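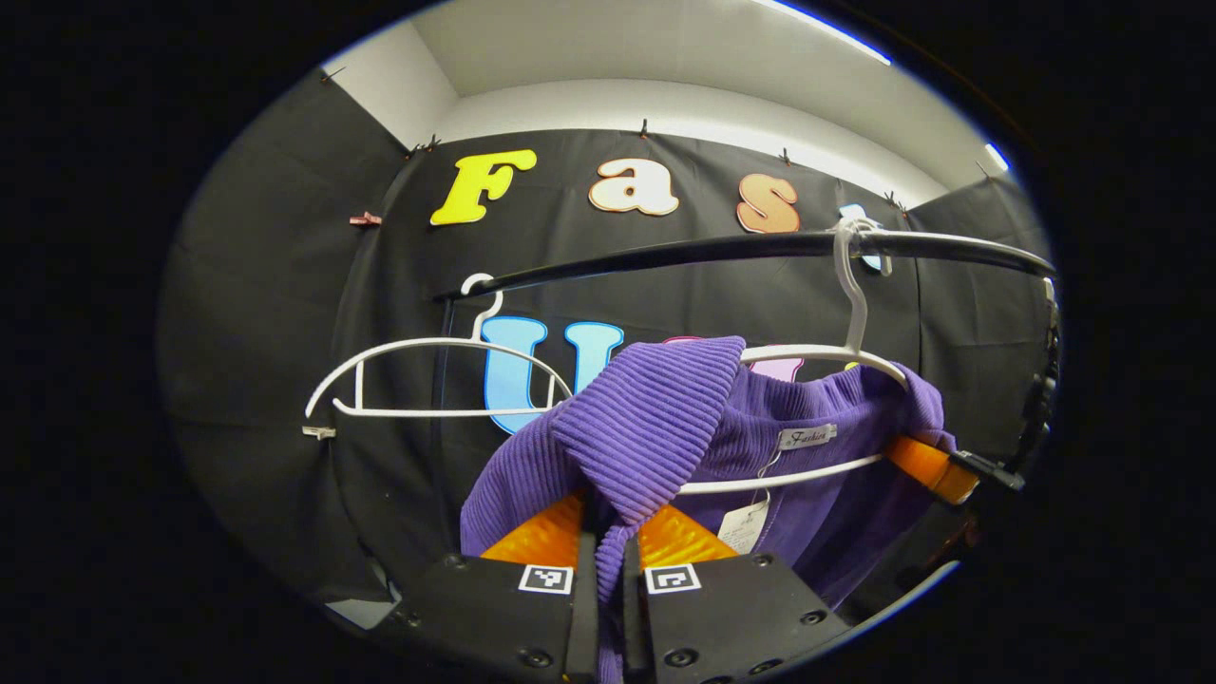

Lurska Garment Care Label Transcriptions

3 min read

Lurska is a table of care instructions transcribed from sewn-in clothing labels. It was built to test label parsers and to compare the wording used for knitwear with the wording used for woven garments. The table contains text only.

Contents

The release is split into 12 tab-separated files, one per garment category. Each row is one label. A garment with two labels has two rows with the same garment_id.

Fields

garment_id: string, unique per garment
category: one of the category codes in categories.txt
fiber_raw: fiber content as printed, including spelling errors
fiber_norm: fiber content after normalization
wash_raw: wash instruction as printed
wash_temp_c: integer, blank if no temperature is printed
dry_code: integer from 1 to 7, see dry_codes.txt
lang: language codes in the order they appear on the label
legibility: 0 (unreadable), 1 (partial), 2 (full)

Percentages in fiber_norm must sum to 100. Rows that fail this check keep fiber_raw and leave fiber_norm empty. Most failures come from labels that list the body and trim separately without marking where one ends. Ribbed cuffs and collars are the usual case.

Transcription

Labels were typed by Rhiannon Gape and Osian Wogan, working separately. Differences were settled by Catrin Craddock, who checked the label itself. Symbols were entered as codes and were not expanded into words. Line breaks on the label are stored as a vertical bar.

Faded characters are entered as a question mark, one per missing character where the spacing allows it. Do not treat a question mark in wash_raw as punctuation.

Known problems

- "Dry flat" and "reshape and dry flat" share dry_code 4. Use wash_raw if the distinction matters.
- Temperatures printed only in Fahrenheit were converted and rounded to the nearest whole degree. The original value remains in wash_raw.
- "Acrylic" and "polyacrylic" were merged in fiber_norm. "Polyamide" and "nylon" were not.
- The outerwear file has Windows line endings.

Changes

November 2019: legibility field added; duplicate garment_id values in the knitwear file corrected (reported by Meirion Probert).

Use

The tables may be copied and modified with credit to the Lurska transcribers. Send corrections to Jordan Kershaw with the garment_id, the field name and the proposed value. Corrections without a garment_id cannot be processed.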